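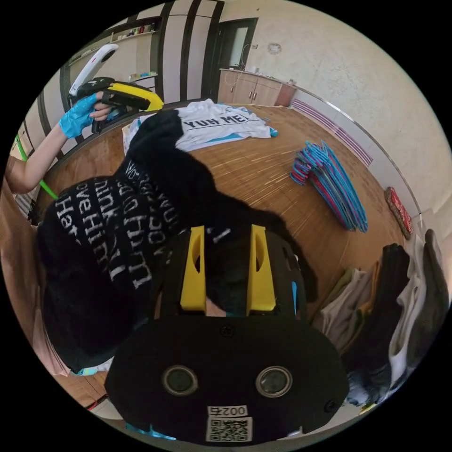 Can the Grondari beach tent be put up by one person?

One person can manage it in a light breeze, though a second pair of hands makes things a lot easier once the wind picks up off the water.

We started making the Grondari after too many summer trips to the shore at Surnden, where there's hardly a tree to sit under and the sand gets hot by mid-morning. We wanted a shelter you could carry down from the parking lot on one shoulder, with the cooler in your other hand - and that's pretty much what we ended up with! It comes with 2 poles, 6 sand pockets that you fill right where you're standing, and 4 guy lines for the breezier days. Everything goes back into the one long bag, even if your folding is as sloppy as ours. 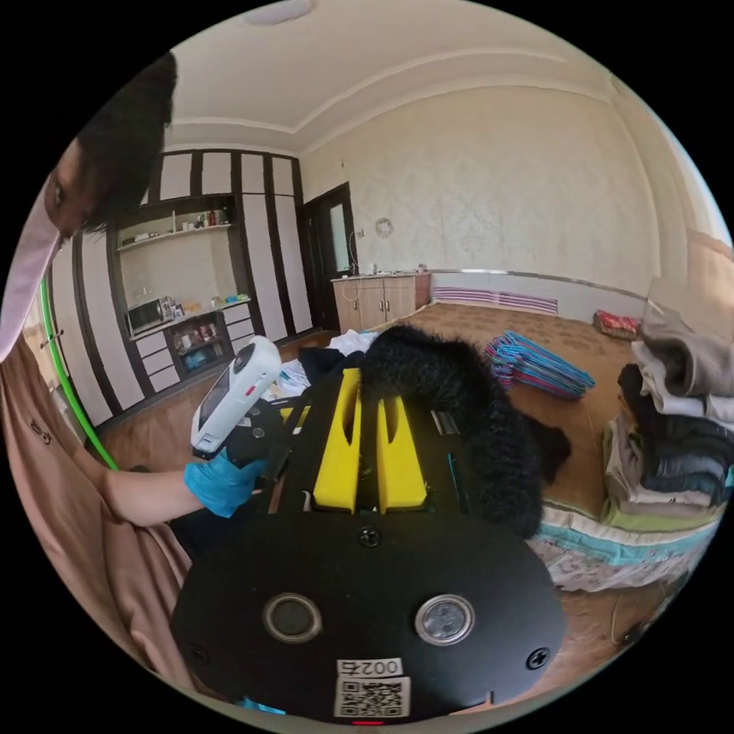
The canopy gives enough shade for a family of four and their towels, with a little left over for the snacks. Do move it along as the sun travels, and please don't leave it up overnight, however calm the evening looks. When you get home, rinse off the salt with plain water and let it dry fully before it goes in the closet (a shower rail does nicely if you don't have a yard).

Item 342, in Pitdale blue or sand. The Bustamante carry strap is sold separately and fits the older bags too. If you're planning a winter getaway somewhere warm, try to get your order in by the first week of December, as the blue tends to sell out before the holidays.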